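Jekilia two-armed housekeeping unit, hire-to-buy: a buyer's review

Reviewed 2022-06-29, after one November-to-spring budget round and far too many spreadsheets

I buy things for a small group of guest houses. Mattresses mostly, and kettles, and the kind of carpet that forgives people. So when Benjie Aquino, who owns the group and reads magazines on trains, asked me to cost up a robot for the bedrooms, I did what I would do with a tumble dryer. I rang for a brochure, ignored it, and asked for the price of the spare parts.

The brochure, for the record, has a woman laughing at a folded towel.

Jekilia will sell you the thing outright, lease it, or put you on what they call hire-to-buy, where you pay monthly and a portion comes off the final price if you keep your nerve. We took the last. The portion is smaller than it sounds over the phone. Get it in writing, and get them to say whether it comes off before or after VAT, a question that took 67 emails to settle. I have them in a folder. I look at them when I feel I've been too kind to somebody.

What you are buying

A torso, two arms, and whatever you choose to put on the ends of the arms. Budget for that last bit separately, as it's where the money goes. The arms are priced like arms. The hands are priced like jewellery. A plain two-fingered gripper is the cheap choice and picks up a T-shirt about as gracefully as I do. The hands with proper fingers cost a good deal more, and they have more joints, and every joint is a line in the parts list. Our parts list has 121 lines. I counted them on the ferry.

My advice is to mix. Guido Lo Presti, who does our sums and distrusts anything with a charging cable, wanted grippers throughout on grounds of cost. Benjie wanted fingers throughout on grounds of looking marvellous. Get a quote for both and make them argue in a room you are not in.

Planning the rooms

Measure the gap beside the bed before you sign anything. I mean the real gap, with the bedding on, because a good thick duvet bulges and a bed skirt doesn't hang like it does on the drawing. Our rooms at Skitham were laid out by somebody who believed guests were flat. At Drudham there's more space and a worse carpet. Of the 78 bedrooms in the group I would let the machine loose in fewer than half without moving a nightstand first, and moving nightstands is a labour cost that appears in no brochure I've read.

Think about clutter too. The sales demonstration is all bare surfaces and one obliging pillow. A guest's room has yesterday's top on the bed and a packet of tissues by the lamp socket, and you want to know what happens with those. Ask for the trial to be done with clothes on the duvet. Dark ones, pale ones, things with printing on. Leave them in a heap.

Servicing

The regional service agent is Vishwakarma, and they were the best part of the whole business. They answer the telephone. They also told me, without being asked, which wear parts to keep on the shelf and which to leave on theirs, and it saved us almost 100 pounds a month against the package Jekilia wanted to sell us. I've marked the overall score up for it, though strictly it belongs to them.

Wrist joints and fingers are the things to ask about. Have the engineer show you close to, with the cover story removed. Ask what a replacement finger costs, ask how long it takes to arrive, then ask again in a slightly different voice.

Bedroom work, arms and bedding, and a close view of the hardware last:
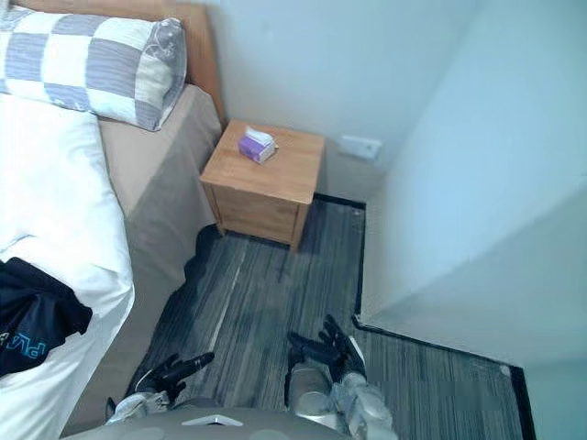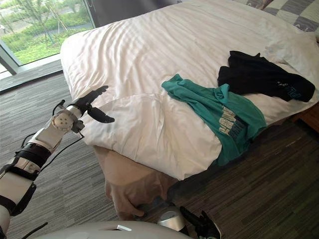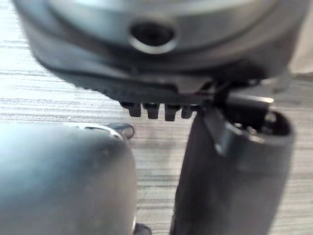 Insurance deserves its own budget line and I didn't give it one. Our insurer had a category for lawnmowers and a category for lifts and spent three weeks deciding which this was. (Lifts. It cost us.)

Would I buy it? I'd carry on hiring, which Benjie calls cowardice and Guido calls the first sensible thing I've said since the trouser presses. The build is decent, the contract is written by someone who enjoys the word "notwithstanding", and the training day is worth having if you can get lunch included. We didn't get lunch included.

Three stars out of five, with another half for Vishwakarma. Ask for the spare charger at the start, when they still want your signature. I asked afterwards and have now been quoted for it twice, at two different prices.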